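The Empty Shelf Problem
Open shelving was supposed to make the shared kitchen tidy itself. Our reporter has her doubts.

By Liesl Haslinger

The first thing people say about cubby shelving is that it looks calm. They say it in showrooms, they say it in the brochures, and Amrit Ross said it to me twice before I had my coat off. Ross plans break areas for offices and workshops, mostly in old industrial buildings, and his firm, Posow, has put the same basic kitchen into 14 of them. A fridge, a counter, a wall of open squares. No doors anywhere.

"A door is where things go to die," he told me.

I have heard this before, usually from people selling things without doors. So I spent a good part of May visiting break areas, opening refrigerators that didn't belong to me and asking whoever was making coffee where they kept the tea.

The argument for open storage goes like this. If everyone can see the mugs, everyone will know where the mugs live, and so the mugs will go home. A cabinet hides a mess, and a hidden mess grows. Ross has a slide about it. The slide shows a cabinet with eleven kinds of sweetener packet in it, and I will admit that I recognized the cabinet, or one very much like it.

What the slide leaves out is the month after. At Dhanial, a print shop on two floors, the squares had been given labels when they went in: cups, plates, filters, snacks, first aid. By the time I got there the labels were still up and the system was gone. Cups had a bicycle pump in it. Filters had more filters than any machine in the building could use, along with a single glove. Everyone could see all of it, all day long, and it had stayed put.

"I see it so much I don't see it," said Hermine Eder, who has worked the front desk there for seven years. She keeps her own mug in her drawer.

Eder's drawer turns out to be a fairly common arrangement. At Skirport, which builds display cases, I asked to see the communal mugs and was shown three, all chipped. The good ones were at people's desks, behind monitors, in coat pockets. One was in a locked filing cabinet. Open shelving hadn't brought the mugs into public life. It had driven them underground.

The other thing that happens, and I saw it more often than the bicycle pump, is that the squares just stay empty. This is harder to complain about. An empty shelf offends no one, photographs well and is easy to dust. But somebody paid for it. The unit Ross specifies most often costs $1,445 installed, and in several of the places I visited the bulk of it was holding up air while the paper towels, the soap and the coffee things lived on the counter a step away.

I asked him about this. He said the towels belong within reach of wet hands, and he's right, they do. He said a kitchen needs "room to breathe." I asked how much room, in dollars, and he laughed and offered me a biscotti.

Brick has something to answer for here as well. Most of these kitchens sit in converted buildings with a bare wall, open pipework and a metal ceiling, and people are understandably fond of all that and don't want to cover it up. Hang a row of wall cabinets on old brick and you lose the brick. You may also lose the cabinets, depending on the mortar. So the storage comes down to the floor and gets pushed up against the wall, and it is kept pale and plain so as not to compete with anything.

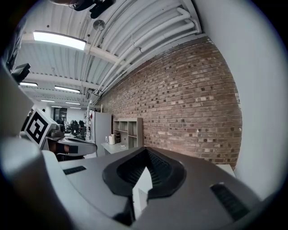

The trouble is that a square hole is a poor shape for most of what a kitchen owns. A bag of coffee slumps in it. Tea boxes fit three across with a gap that collects spoons. Plates are fine until there are too many, and then the ones at the bottom are never used again. Vinzenz Fankhauser, a cabinetmaker who has been asked to fix a few of these kitchens after the fact, measured the openings on one popular unit for me and pointed out that they were the right size for record albums. "Very good for records," he said. He charges $40 a basket to make the squares useful, and a basket, as he was happy to concede, is a drawer with a worse handle.

The one place where I found open shelves earning their keep was Fudville, a small candy maker. Urs Camenzind runs the kitchen there and he has no slide. What he has is a short list taped to the side of the fridge, and the list says what goes in each square and who fills it. Everything on the shelves is used daily. Anything that isn't goes in a closet down the hall, with a door, which he keeps shut.

I asked whether the shelves had made his staff tidier.

"No," he said. "I made them tidier. The shelves are from before me."

Ross, when I passed this on, said it proved his point, since the shelves were still there. He has a new layout in the works with fewer squares and a longer counter. There will be one closed cupboard under the sink, for cleaning supplies only, and he seemed a little embarrassed about it. I asked whether it would have a lock. He said he hadn't decided.

Eder has already asked for a second drawer.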